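Perception and Planning Sync - Minutes
Hedora project, Mukbridge office, April
Chair and notes: Oisín Doherty

1. Previous actions
The planner timeout fix is merged. The Fairweather log viewer still drops the last few lines of a run. Carried over.

2. Living room level
The room now loads with the final lighting. Recessed lights and the pendant lamp are on by default. The glass coffee table stays in for this round.

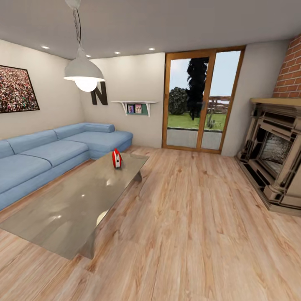 Depth on glass was the main item. The estimator puts the tabletop at floor height in 503 of 2,874 rendered views, and the planner then accepts approach paths that go through it. Agreed to add a fixed collision box for the table until the estimator is retrained. Oisín does not want the box to become permanent - it hides the fault from the nightly run.

3. Wrist view
The segmentation model loses the red and white object when only its underside is in view. Most of the training crops were taken from above. There was some discussion of adding a tracker. Agreed to try low-angle crops first and leave the model size alone.
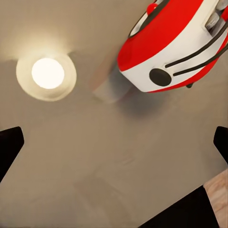
Item 3: wrist view, object at upper right, gripper fingers open.

The blurred streak next to the object was raised. The renderer team will check whether temporal smoothing can be turned off per camera. The mask sometimes includes the streak, and the grasp point shifts with it.

4. Tooling
Herorlow build 941 is the baseline for all comparisons. Batch size stays at 32.

Actions
Oisín - collision box for the table, with a flag to disable it
Perception - low-angle crops, new masks
Renderer - smoothing setting per camera
Tooling - log viewer fix

Next meeting 10:30, same room.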